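Inicio | Autores | Obras | Géneros | Índice alfabético

Las mareas de Tralura

Las mareas de Tralura es una serie de novelas de romance paranormal escrita por Keerthana Shetty y publicada en formato digital por la editorial Skastau. Consta de cuatro volúmenes y una novela corta, ambientados en el archipiélago imaginario que da título al conjunto. La primera entrega, La farera, apareció en enero con una tirada impresa de 1,000 ejemplares, destinada a librerías especializadas, y se distribuyó después únicamente como libro electrónico.

Compartido 30 veces | 6 comentarios

Argumento

La protagonista, Inés Masilela, es una cartógrafa contratada para levantar el plano de una isla que no figura en las cartas de navegación. El barco que la transporta encalla en los bajíos del norte y queda bajo la protección de Corvin, práctico del puerto y último descendiente de un linaje de hombres foca. La relación entre ambos se desarrolla a lo largo de un invierno, condicionada por la prohibición que impide a los miembros del linaje alejarse de la costa durante la pleamar.

El segundo volumen, Sal negra, traslada la acción a la capital del archipiélago e introduce a la familia Usinex, propietaria de las salinas y antagonista principal del ciclo. Los dos restantes, La piel prestada y Regreso a los bajíos, alternan los puntos de vista de Inés y de su hermana menor, Adela, que llega a la isla en su busca. La novela corta, Víspera, narra hechos anteriores a la primera entrega y puede leerse de manera independiente.

Composición y publicación

Shetty redactó una primera versión de 160 páginas que presentó a Skastau como obra única. El editor Alasdair Farquharson propuso ampliarla y dividirla, al considerar que la trama de las salinas exigía un desarrollo propio – decisión que la autora aceptó con la condición de conservar el final original, desplazado al cuarto volumen. La edición ómnibus, publicada el 14 de mayo de 2021, reúne el ciclo completo en 600 páginas e incorpora un glosario de términos marineros y un mapa.

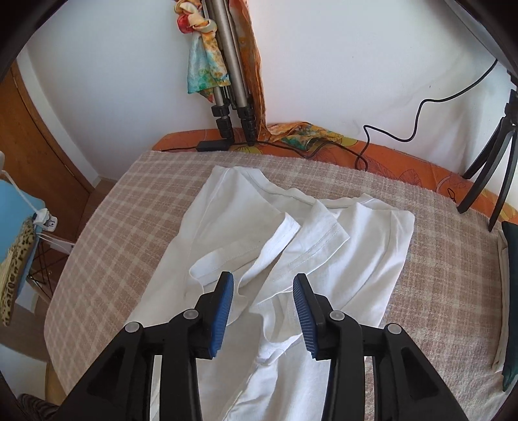
Estilo y temas

La narración emplea la primera persona en los capítulos de Inés y la tercera en los de Adela. El motivo de la piel, heredado de las leyendas sobre seres que abandonan el mar y adoptan forma humana, recibe un tratamiento distinto del habitual: Corvin conserva la suya y es Inés quien debe decidir si acepta una ajena. Los diálogos en dialecto isleño, abundantes en Sal negra, se redujeron en la edición ómnibus.

El conflicto económico en torno a las salinas ocupa una parte considerable de los volúmenes centrales. Las escenas amorosas, explícitas en la primera entrega, son más breves en las siguientes.

Recepción

Las reseñas publicadas en revistas del género valoraron la ambientación y la figura de Adela. Se reprochó a La piel prestada un comienzo lento y cierta confusión en la genealogía de los Usinex, corregida parcialmente mediante el árbol familiar que figura en las últimas páginas del ómnibus. Víspera tuvo una acogida más discreta, y algunos lectores recomendaron aplazar su lectura hasta concluir el ciclo.

Orden de la serie

1. La farera
2. Sal negra
3. La piel prestada
4. Regreso a los bajíos
Novela corta: Víspera

Anterior | Siguiente | Volver al índice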